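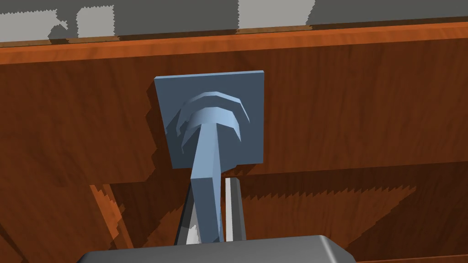
So, the money part. Our supervisor, Kiprono Muriithi, gave us until May to pick a gripper, and I went in thinking we'd just grab the Prelleo and be done (I liked the colour, sorry). Then Jianguo Xue pointed out that we hadn't budgeted for spare fingers at all! We ran the handle task in simulation first, blue handle on a wooden panel, before spending a cent.

The quotes, as of November 23, 2023:

Prelleo, two-finger: 59% of our budget, spares extra
Hjaltested, two-finger: 32% of our budget, three spare sets included

I'm leaning Hjaltested now, even though its mounting kit ships separately and I still have to chase the freight cost. Jianguo wants to keep the leftover for a wrist camera, and I'd rather put it towards a second handle and some decent cabling. We'll fight it out once the freight quote's in.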